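Iulian Cârstea
December 6, 2021

1/ I've kept my office PCs going long past the date the vendor wanted them gone. Notes on buying used parts for a small business, from someone who has made the mistakes.

2/ Old Dell towers are what I know best. Parts are cheap and easy to find.

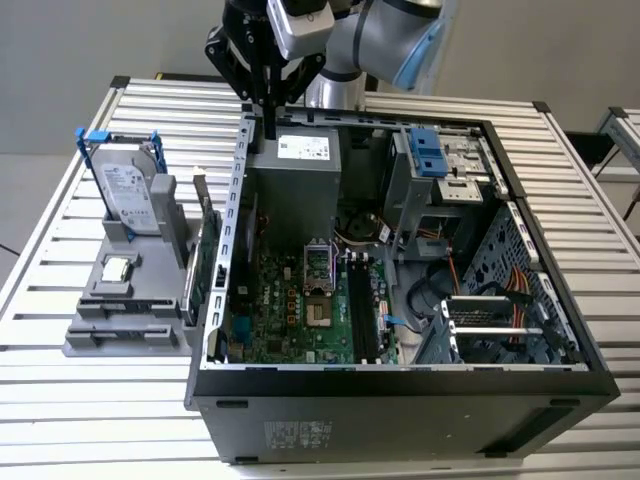

My first bulk order was 53 used towers from a reseller called Tostard. I paid on the invoice and didn't ask for a test report. Ask for the test report.

3/ Get the return window in writing. Hidau gave me five days, and the boxes sat in the hallway for four of them.

4/ Board listings are where I lost the most money. "Pulled from working system" means very little.

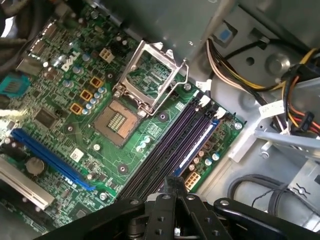 I now want a close photo of the socket pins before I pay. Yevdokiia Hordiienko at Kuzmenko sends one without being asked, so she gets most of my orders.

5/ Memory is the safest thing to buy used. Match the type and speed to the board, and order two spares.

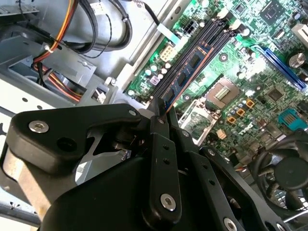

6/ Shipping. Skekix charged me $400 on one pallet in June. The quote said "delivery included" and meant to the depot. Read that line twice.

7/ Keep a spreadsheet: seller, part, price, date it went in, date it came out. 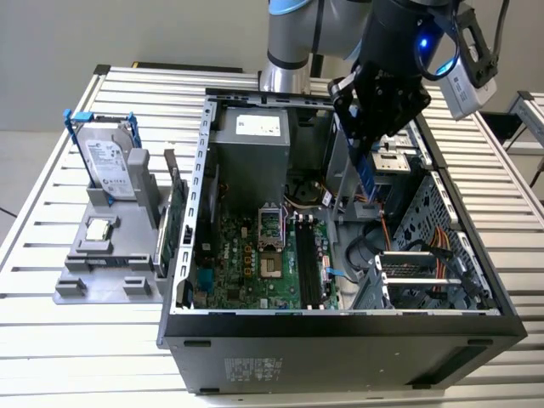

8/ Drives I still buy new. Replies are open if you have a reseller to recommend.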